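I got a phone call once that almost fooled me, and I'm a grown-up who writes about computers! So I figured I'd tell you how it works, and then you can be harder to fool than I was.

The trick is called **phishing** (you say it just like "fishing"). Somebody sends out a message with bait on it and waits to see who bites. The bait might be a prize, or a scary warning, or a note that looks like it came from a friend. What they want is your password, or a grown-up's card number, or a click on a link.

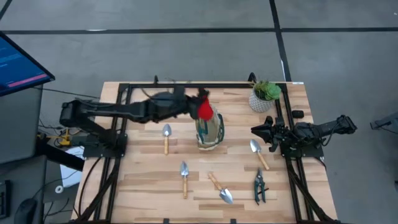
**WORD BOX: PASSWORD**

A password is a secret word or bunch of letters that proves you're you. A good one is long. I like to stick odd words together, like a pickle and a trombone and a planet. (Don't use those, I just told everybody.)

## My own close call

Back in May I was playing a building game called Varnar. I love Varnar. I had 289 gold saved up and I was feeling pretty rich. Then a message popped up: "You won 400 free gold! Log in here in the next 6 minutes!"

Well, I wanted that gold! I clicked. The page looked just right, with the same colors and the same little castle. I'd typed almost half my password when my phone rang, and a very polite voice said it was "the Varnar help desk" and could I please read out the code they'd just sent me.

That's when my stomach went funny. Why would the help desk need my code? I hung up, closed the page and looked at the address in my history. It said "Varnarr," with two r's at the end. Sneaky!

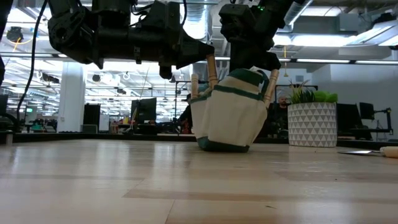 ## Clues I look for now

- **Hurry, hurry!** Tricky messages want you to rush so you don't stop and think.
- **Funny spelling.** Look at the web address slowly, one letter at a time.
- **Asking for secrets.** A real game company doesn't need you to tell it your password.
- **Too good to be true.** Free gold from a stranger? Hmm.

## What if I already clicked?

First, tell a grown-up you trust. You're not in trouble. Smart people click on bad links all the time — the folks who make them practice a lot. Then the two of you can change the password together, and if you used that same password anywhere else, change it there too.

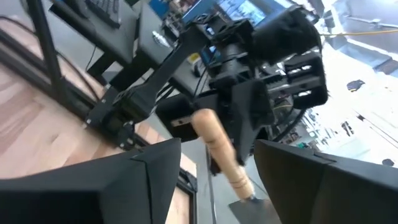

You can also turn on something called two-step login. My email, Oksanen Mail, has it. After I type my password it sends a short code to my phone, and I need both to get in. It's like a door with 2 locks. Somebody might steal one key, but they'd still be stuck on the porch! Just remember that the code is a secret too, so it stays with you, even when a very polite voice asks for it.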